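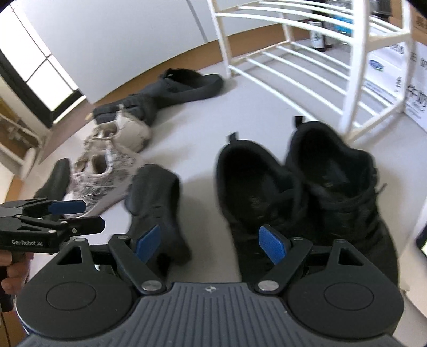

Slide 1. Shoes on the floor, rack to the right, two grippers in hand.

Robot Club, Vudbridge
Speaker notes: Teaching by Hand
Thursday, August 7, 2025. By the Vudbridge robot club
Last updated: the morning of the talk
Home | Talks | Projects | Join us | Contact

OPENING (stay on slide 1 for a bit)

Say hello, thank Manier for the room, check the back row can hear me.

Start with the question: who has tidied a shoe rack this week? Wait for hands. Then ask who could write down exactly how they did it. I love this bit, because people start moving their fingers in the air!

Point to the slide. Trainers side by side, two dirty white ones with one tipped over, slippers lying about. That's our whole syllabus for the summer term. We wanted a job everyone in the club already knew how to do, so that we could spend our time on the robotics and none of it on learning the job.

Explain the grippers quickly. You hold one in each hand, the fingers have blue pads on the ends, and you do the job yourself using only those fingers. The recordings are what we train on. Pause here, people usually want to ask something.

WHAT WE DID IN JUNE

We set ourselves a target and ended up with 177 recordings, which I'm still very pleased about. Each one is a single go at the same task: find the matching shoe, pick it up, put the pair together on the rack. We threw out 40 of them. Mostly people talking to each other and forgetting what they were doing (me included, twice).

Mention Kushnir here. It's our name for the training program, and it runs overnight on the old desktop. Don't get dragged into the settings, there's a handout.

Things I want to get across:
- Slow hands make better recordings. Everyone goes too fast on their first day.
- Take turns. If one person does all the goes, the robot learns that one person's habits.
- Mess the shoes up properly between goes. We got lazy and kept putting them back in the same spots, and it showed.

BOOTS (next slide, take your time)

Soft shoes fold when you squeeze them, so you can get away with a poor grip. A chunky boot with a thick sole is another matter altogether, and this is where the club split into two camps: grab the collar, or go for the side. We had a proper argument, it was brilliant.

Hand round the spare blue pads now so people can feel them.
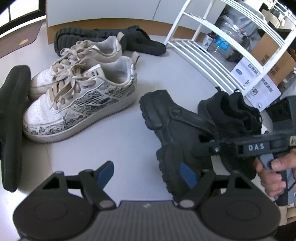
RESULTS SO FAR

Muvton is our robot arm, for anyone new. On the test day it put 89 shoes on the rack, and over half of those were next to the right partner. Let that sink in, then own up that sandals are still a disaster. The straps beat it every time.

Play the clip if the sound works. Skip it if not.

QUESTIONS

Likely ones: cost, age limit, can I bring my own shoes (yes please, odd ones especially). Sign-up sheet is by the door, new group starts after the holidays.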